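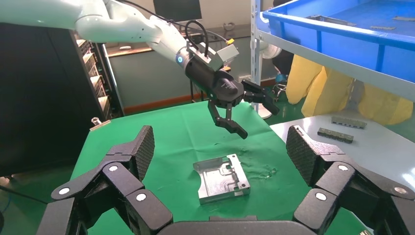

Alfredo Macapagal 跟我说，铝件铣完别急着往布上搁，先把凹槽和小孔里的碎屑吹干净，不然布一拖就是一道划痕！

听完我赶紧来求教各位。我最近迷上了小铝件，越看越喜欢，就是那种浅浅的长方形托盘样子的，中间一个凹槽，边上有缺口，还有些小孔和台阶，光一打特别漂亮！台子上铺的是亮绿色的布，零件放上去很显眼，找起来也方便。可是布老是起皱，零件右边还有一块颜色发深的地方，看着像小湿印。想问问：布上有潮气对铝件有没有影响？台阶和小孔里面怎么擦才干净？要不要换成橡胶垫？
Rorska工作台

Hiltau老铣
铝不像铁那样生锈，但是潮着压在布上过夜，表面可能会留水印，发暗发花，挺心疼的。我的做法：先用软毛刷扫一遍，再用温水加一点点中性洗洁精洗，清水冲净，气枪从孔的一头往外吹（一定戴护目镜！），最后拿超细纤维布按干，台阶的内角用棉签慢慢转。急的时候用吹风机冷风吹上10分钟，摸着没潮气再放回台面。碱性强的去油剂千万别碰，我有一个件泡了13分钟，整面都乌了，到现在还留着当教训。
布我不建议换，绿布找小螺丝真的太好用了！

Esten
换橡胶垫，完事。

Rutherford街修理铺
楼上说换垫子的，有的橡胶垫会往外渗油，浅色铝面上印子更难弄，买回来先拿废料试试。
我投布一票，用了好多年，喜欢得不得了！皱的问题好办，布裁大一圈，四边各多出15厘米，折到台板底下用长尾夹夹住，绷得平平的。备两块轮着用，潮了就撤下来晾，洗的时候单独洗，别跟衣服混，铝屑钻进袜子里的滋味我尝过。另外凹槽朝上放容易攒灰，要搁几天的话翻过来扣着放，底下垫张干净的纸就行。

Rorska工作台
谢谢大家！长尾夹这招太妙了，今晚就去裁布。老铣，那个棉签你用的是圆头还是尖头的？

Hiltau老铣
尖头的，文具店模型柜台那边就有卖。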